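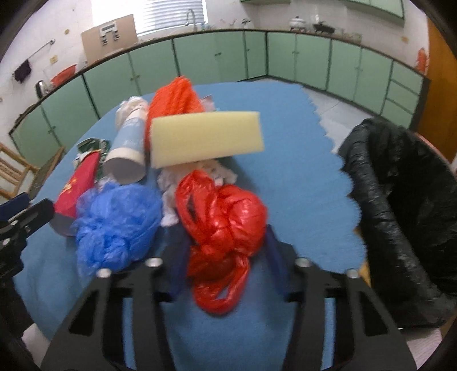
Ticket 1295: Table clearing, kitchen set-up, takes bounced at review
Opened by: Prodromos Pappas
Assigned to: Rūta Kalniņš
Status: resolved, with grumbling

Pappas
27 takes came back from Durkus marked "does not follow house rules". No further detail. The rubbish was picked up and put in the bin in every one of them, which I had understood to be the job.

Kalniņš
Which version of the rules are you working from? Riedl replaced the old sheet in July.

Pappas
The one taped inside the cupboard.

Kalniņš
That would be version 2. We are on 9. What changed for table clearing:

Bags are gripped by the knot or the body, never by a handle loop. Loops slip, and a slipped loop counts as a failed grasp even if you catch it.
Both grippers start open and clear of the cloth.
One item per hand. If two come up together, put both down and start the take again.
Release over the open part of the bin, not on the liner's rim.
Soft things (sponge, knitting, tissue) are lifted straight up. No dragging.

Pappas
I have been taking the red bag by the loop. It has a loop. It seemed rude to ignore it.

Drakos
Jumping in from review. It's the loops, yes, but also the dragging. In nine takes the blue tablecloth travels towards the bin along with the crumpled paper. Cloth isn't rubbish, whatever one thinks of the scalloped edge.

Pappas
Can the cloth be clipped down?

Drakos
No. Rule 4.2, surfaces stay as they would be in a home. You may press less hard.

Kalniņš
Tried it myself with the Skekow pads fitted. Closing on the knot from either side holds. Coming in from above, the fingers push the bag flat and you get tablecloth. Also checked the tubes: grip across the middle, not at the end, or they swing.

Pappas
Redid the lot to version 9. Sent at 16:40.

Drakos
25 passed. The other 2 have a loop in them.

Pappas
Old habits. Redone.

Drakos
Passed. Closing. Please take the sheet out of the cupboard.

Pappas
It's holding the cupboard shut – will raise a separate ticket.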